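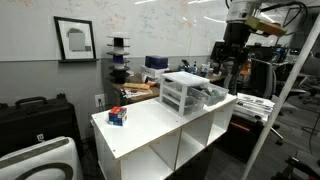

Print this page | E-mail this page
Last updated: 9/7/21

Festport Student Manipulation Project
Progress Report to the Brirkmont Education Fund

During the reporting period the student team at Festport moved from bench assembly to supervised handling trials. The arm is now fitted with its gripper and is used at every scheduled session. Current trials use light objects of plain shape, among them the tan block held in the gripper and the Rubik's cube kept on the white shelf unit. Students plan each motion at the whiteboard before any program is run, and the equations and diagrams in red, blue and black marker are copied into the team notebook before the board is wiped.

1. Participation

Enrollment stands at 21 students, all of whom completed the safety orientation required under the grant agreement. The group meets in 2 sections so that every student has regular time at the controls. Each session includes 45 minutes of supervised operation, followed by notebook work and cleanup. Attendance has been steady. Several students who joined with no programming background are now writing short motion routines and testing them under the supervision of the instructor.

2. Technical work

The first objective in the approved work plan was reliable pickup of a single object from a known position. This objective has been met for rectangular objects. Performance is less consistent when the object is placed at an angle to the gripper, and the team has set aside part of the coming term to address this. Students compared two methods of approach, one from directly overhead and one from the side, and selected the overhead approach for all further trials.

The second objective, placing an object within a marked area, is partly complete. The control program, which the students have named Madik, records the commanded position for each attempt. It does not yet record whether the placement was successful, and results are entered by hand. An automatic log is under development.

Work on the third objective, sorting by shape, has not started. It was delayed by the late arrival of replacement cables from Chuensuk, the project's parts supplier. The order has since been received in full.

3. Expenditures

The Fund approved $800 for consumable parts and small tools. Purchases to date include cables, fasteners, printer filament and storage drawers. Receipts have been submitted under separate cover. The project does not request a change to the approved budget at this time. Any balance remaining at the close of the grant will be returned in accordance with the agreement.

4. Safety and facilities

No injuries were reported during the period. One trial was halted by the instructor after a cable caught on a joint of the arm. The cable was rerouted, and a check of cable slack was added to the startup procedure. Students are required to stay outside the working area while the arm is powered.

5. Plans for the next period

The team will continue trials with angled objects and finish the automatic log. Sorting by shape will begin once placement results are satisfactory to the instructor. A demonstration for families and representatives of the Fund is planned for December, subject to approval of the use of the room. Student notebooks will be available for review at that time, and a written summary of trial results will be sent to the Fund with the next report.

Shares: 2 | Comments: 0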